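Section 5: Washing and drying new cotton knits before you sew

Prewashing is my favourite part of any Plimdale pattern, and I know how odd that sounds! Cotton jersey changes so much in its first wash that it feels like meeting the cloth properly. Set aside one afternoon and do the whole length in one go.

Before you start

You'll need your uncut fabric, a mild liquid detergent, a tape measure and a sheet of paper for your notes. These steps suit 100 per cent cotton and cotton blends. For wool knits, go to the Ragnarsson cardigan section.

1. Lay the fabric out and measure its full length and width. Write both down.

2. Zigzag the two raw ends. A wide, loose stitch is fine, as you'll trim it off later.

3. Wash on warm with similar colours. Skip the fabric softener.

4. Tumble dry on medium for 45 minutes, or the way you plan to dry the finished garment.

5. Take it out promptly, give it a good shake and measure again.

Note: If the second measurement is more than 5 cm shorter than the first, run steps 3 and 4 once more before cutting. Mereana Faulkner tested the Prutlow tee in three jerseys and one of them kept shrinking right through its second wash — she had to recut both sleeves.

Caution: Dark reds and navies can bleed. Wash them alone the first time, and check the water if your machine has a window.

Resting the fabric

6. Leave the cloth flat overnight so the knit can relax. Don't hang it over a door, or the weight will stretch it.

7. Smooth from the middle outward with open hands.

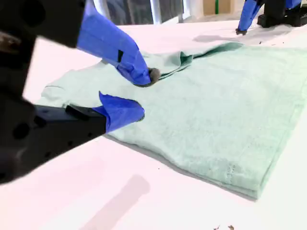

Pressing comes next, and it goes so much faster when the cloth is truly flat. Set the iron to medium with a little steam, then lift and lower it without dragging. Soft knits love to bunch: the mint green one on the white tabletop has shallow wrinkles running across it and a thick, rounded fold at its lower edge. Open out any fold like that before the iron goes near it, or you may press in a crease that shows up later on your front panel.

8. Let the fabric cool for 2 minutes before you move it.

9. Fold it with the right sides together, line up the selvedges and turn to the cutting layouts in Section 6.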